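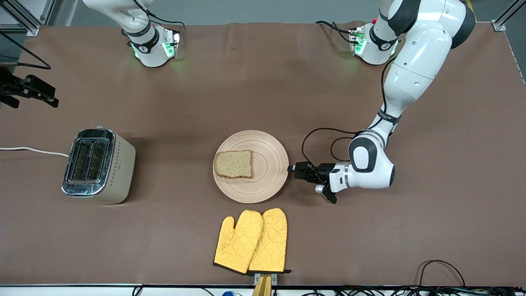 Breakfast bench, toast sequence: layout and handling notes

October, Wednesday, 08:40. Entry by the bench log keeper, Jatcombe workshop
Filed under: Bench notes / Food handling / Toast

Object set at start: two-slot toaster left of the plate, round wooden plate at table centre, one slice of wholegrain on the left half of the plate, untoasted. Layout otherwise as agreed on the Vomik sheet. Sheet still says "white sliced" in the materials column. To be corrected.

Bread. Wholegrain holds its shape better than the white we had from Lengyel, which folded at the corners when lifted by one edge. Crust side is the better grip. Crumb sheds seeds onto the plate and these collect against the raised rim. Brush out between runs with the dry pastry brush, no cloth. The concentric rings hold fine crumbs and a damp cloth pushes them further in.

Slice must start on the left half of the plate, toaster side. Starting it centrally adds reach for no benefit and leaves no clear wood for the toasted slice to come back to. Return position is the right half. Anyone resetting the bench should check this first, as it is the commonest mistake in the log.

Plate. Keeping the wooden one. The glazed plate slid on the tabletop when the bread was pressed down at the rim, and the rim was too low to stop the slice travelling off the far side. Wood against the brown top does not move under the same push. Drawback: no dishwasher. Wipe, stand on edge, air dry overnight. Oil when the surface looks grey. Hondus mineral oil is in the cupboard under the sink, 200 ml bottle, part used.

Toaster. Browning dial to 2 and left there. At the higher settings the crust goes before the crumb colours, and the slice then breaks on the way out of the slot. One slot only per run. With both loaded the spare slice tends to lean and catch on the guide wires. Crumb tray out and emptied at the end of each session, toaster unplugged first and cold.

Spacing. Gap from toaster to near rim of plate measured with the steel rule, 156 mm. Earlier spacing was 300 mm, which left a line of crumbs across the tabletop on every transfer. At 156 most of them fall on the plate. I would not go closer, because the toaster body gets warm and the plate should stay clear of it.

Slice dimensions vary within the loaf. End pieces and the first slice in from each end are too small for the slot guides and drop below the lip. Set these aside for the crumb tests. Middle slices only for toast. Loaf to be kept closed with the clip. A dried slice is stiffer and gives results that do not compare with the fresh ones.

Outstanding:
- amend materials column on the Vomik sheet
- mark the toaster footprint on the tabletop with low-tack tape
- second pastry brush, the present one is losing bristles
- decide whether butter belongs in this sequence or in the next one. My preference is the next one, as it would mean washing the wooden plate after each run and we have only one.

11:15. Plate brushed, tray emptied, loaf clipped and back in the bread bin. Tape not yet found.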